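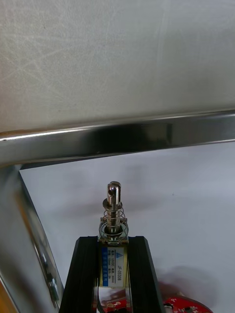

I've coached our after-school robotics club for six years now, and every March I get the same question from parents: when do they get to the exciting part? They mean driving, racing, throwing foam balls into a bin. I think sorting parts is the exciting part, and I'd like more school clubs to give it a whole season! 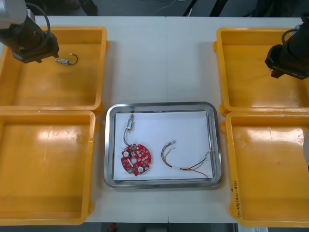 *2 min read · Mar 14, 2021*

Our project this term is called Skevatora. Two arms, four yellow trays, a steel tray in the middle with the work laid out on white paper. Pick up a part, put it in the right place, let go. Any kid can explain it to a grandparent in one breath, and then spend 60 minutes finding out how much is hiding inside "pick up."

Wires are my favorite. A solenoid has flat sides and stays the shape it was when you planned your grip. A harness does whatever it likes, and the students have to think about where it will hang,

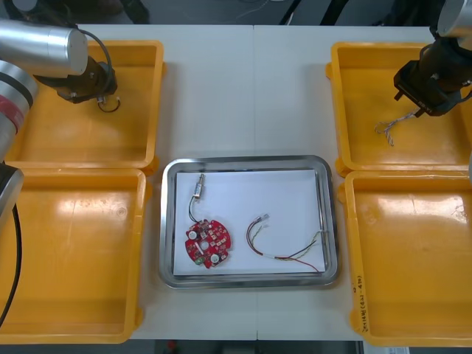
what it might snag on, and which end to grab in the first place. I've heard better physics talk over a few strands of wire than in any lesson I ever planned. They argue, they sketch, they try it – and then somebody moves a tray a little and the whole argument starts over.

We did the Heline contest a while back and I loved it, I really did. But over 2000 points were on the board for speed, so the kids built for speed, and the careful ones drifted to the edges of the room. With Skevatora the careful ones are in the middle of everything.

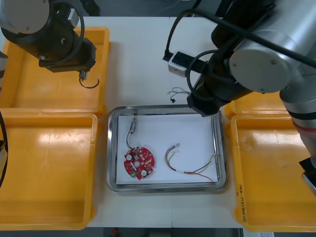

*Skevatora table: left arm with a small motor, circuit board and harness on the paper.*

My other plea is to keep the parts real. Plastic blocks are fine for a first week, but a board with a motor wired to it makes students slow down and look. Ours have started labeling their own drawings, and they ask what each piece is for before they write a line of code. I'd take that over a trophy, and I'm already bugging the Lamrani club to bring their arms over and try our trays.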